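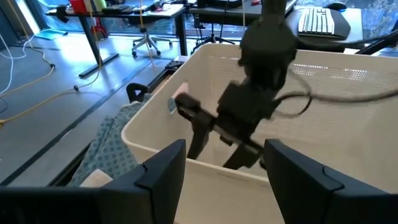 Home | Club Guide | Arms | Sign-Out | Contact

Section 2. Getting the arms ready for a session

I wrote this section after my second semester of running the student bench, mostly so people would stop texting me at dinner. Section 1 covers joining the club and getting your door code. From here on I'm assuming you have both, and that you've got one other person with you. We don't run arms alone, even for five minutes, even if you're really good at it!

A quick word on names, as the labels will confuse you otherwise. The left arm is Clurnus and the right arm is Ladilik (a first-year class picked those, and we all got attached). The software that talks to both of them is Jevon. If you see "Van Dusen" on a sheet, that's the old pick-and-place challenge we still use for practice, and its rules are in Section 5.

Before you power up

1. Walk the floor first. Cables get moved between sessions, and a chair wheel parked on one is the most common cause of a dropped connection. Roll the chairs back and lay the cables where you can see them.

2. Check that both rails sit flat. Push down on each end with your palm. If one rocks, tighten the foot before you do anything else.

3. Look at the finger tips on both grippers. You want the same wear on each side. Swap them as a pair, never one at a time (I did one at a time in April and spent a whole afternoon blaming the code).

4. Clear the space under each arm. Phones, coffee, your lunch, all of it goes on another desk.

Caution: Sleeves up, hair tied, lanyards off. Fingers stay out from between the gripper tips any time the power is on, and yes, that includes when the arm looks like it's asleep.

Powering up

5. One person holds the arm and the other flips the switch. The joints go slack for a moment during start-up, and an arm that nobody is holding will sag.

6. Wait for the light to go green, then let go slowly. If it doesn't turn green, switch off, count to 70, and try again. Two tries is the limit. After that, write it up on the sheet.

7. Start Jevon and load the bench profile, number 1402. There are a bunch of similar profiles in the list and I know they all look alike, so read the number out loud to your partner. It feels silly and it works.

Setting the grip

8. Open the gripper all the way, then set the force to 570. That's the Jevon slider value, so don't go hunting for units.

9. Start with cloth. It forgives nearly everything. Pinch one layer, lift it clear of the basket, and lower it again. If you come up with three things at once, you went too deep.

10. Move on to something rigid with a curve to it. A capped plastic bottle is my favorite, for the simple reason that it shows you right away if your two fingers aren't lined up.

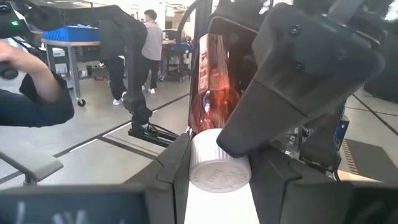

11. Bring the fingers in slowly and watch the item as they touch. If it rolls, you're off center, so back out, shift the wrist a little, and come in again. Resist the urge to squeeze harder! Turning up the force hides a bad approach, and then it bites you later on something softer.

12. Keep a hand on the arm while you're guiding it, up above the gripper. Light pressure is plenty. If you're fighting it, guide mode is off.

Note: Bottles must be capped tight, with a tray underneath. Reginald Kapoor keeps the spare trays, and he'd like them returned dry.

Saving your work

13. Save after every good run, with your initials first and then the item. "Test" and "test new" get deleted when I clean up the drive, and I won't feel bad about it.

14. Park both arms over their bases before you switch off. Same rule as start-up: one person holds, the other flips.

15. Fill in the sign-out sheet, including anything that acted weird, even if it fixed itself. Weird stuff that fixed itself is what I most want to read about.

If an arm stops halfway through a move, leave it where it is and go to Section 3, which starts with the red button.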